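Workshop notebook, Sunday, September 3, 2023
Cabin trunk for the Groment sailing, continued 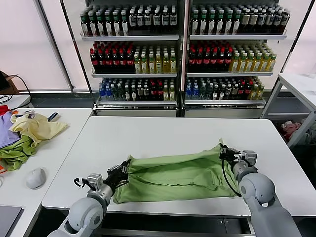

The trunk has to be ready for the November cruise, and I'm pleased to say the lid finally shuts without my sitting on it! I took the old hinges off this morning (five screws in each, two of them rusted right through) and put on the Heydari pair, which are a touch wider than I'd like but swing very sweetly. The holes needed plugging first, so I used up the last of the Plokonwood dowel, and whoever goes to the shop next might kindly bring back another length.

Now, the size. The shipping line wants luggage that will slide under the berth, and the cabin plan gives 436 mm clear. I measured the trunk at 911 mm long, which is fine, but with the castors on it stands too tall by a whisker. I'm inclined to leave them off and fit rope handles at the ends, as we did on the Wodatell job, where they held up nicely all the way to Madeira and home again.

Lining still to do. The glue smelt dreadful when I opened the tin, so I've left the lid propped and the window open, and please don't shut either of them. Second coat of varnish on the base tomorrow if it stays dry. Label for the ship's porters not painted yet, still waiting for the cabin number.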